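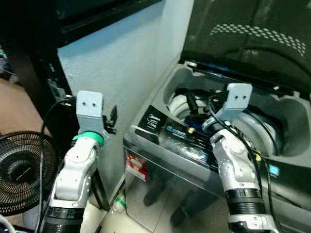 Can the bog garden at Firnstead open in May? The boardwalk will be finished by then, but the pitcher plant bed won't be fully planted, so the group agreed to open the north loop only.

Firnstead Garden Group, minutes of the spring planning meeting
Started 7:15 p.m. Quorum met.

1. Minutes of the last meeting
Accepted with one correction. The sundews came from Lindari Nursery and were wrongly listed under Floltau.

2. Bog garden
The liner held over the winter. Water level is two inches below the top of the peat, as planned. The order from Lindari was for 63 pitcher plants and 62 arrived in good shape. Lindari will credit the missing one. Plants are in the cold frame and will stay there until the nights are milder.

Only rainwater is to be used on this bed. The spigot by the gate is town water and is too hard for carnivorous plants. A sign will go up on the spigot.

Agreed: north loop opens in May, south loop stays roped off until planting is done.

3. Labels
The old labels have faded and several are wrong. The new set will carry the common name first, then the botanical name, then where the plant grows wild. Wording for the sundews and butterworts is ready. Wording for the sphagnum mosses is not – the group is waiting on names for two of them. 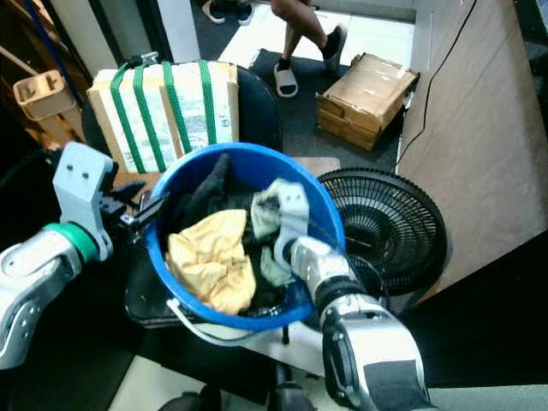 Enriquez asked whether the labels should say that the plants catch insects, as visitors keep poking the traps to see them move. The feeling was that a short line asking people not to touch would do more good, and it will be added to the label at the start of each loop.

4. Floltau path
The path from the Floltau side still floods at the low corner. Two quotes have been received, one for a drain and one for raising the path with gravel. The gravel quote is cheaper but does not include hauling. Held over until a full price is in.

5. School visits
Eight classes have asked to come before summer. Groups will be kept to the north loop and the fern bank. The worksheet on how leaves trap water needs a new drawing.

6. Other business
The hose reel is broken and will be replaced. Seed swap to be held in the potting shed – tables are needed.

Next meeting in May, same time, at the potting shed.
Closed 8:40 p.m.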